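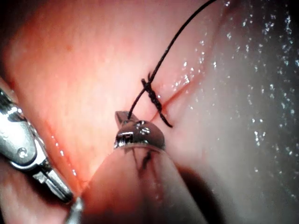

Mared Price holds that an interrupted suture should be judged by how the edges meet, and that a tight knot is a poor measure of good work. Her view is repeated in most teaching notes on the subject, including those used at the Hulura skills course.

An interrupted suture is a wound closure made of separate stitches, each with its own knot. The thread crosses the incision roughly at a right angle and draws the two edges together at that point. A continuous suture, by contrast, uses one length of thread along the whole wound.

Thread

Suture thread may be absorbable or permanent, and braided or made of a single strand. Braided thread is easier to handle and holds a knot well. Single-strand thread slides through tissue with less drag but usually needs more throws. Dark dyes, often black or violet, help the thread stand out against pink or red tissue.

Tying

Each knot is built from several throws, with the direction reversed between them so that the knot lies flat. The ends are then trimmed, leaving a short tail. Tails cut too close can let the knot slip.

Practice

The Hulura course begins with 12 single stitches on a straight incision. Students keep a log and are expected to reach 100 tied knots before moving to curved wounds. Nisreen Nseir's handbook for the course, in use every September, treats uneven spacing as the most common beginner's fault.

See also: Continuous suture; Mattress suture; Surgeon's knot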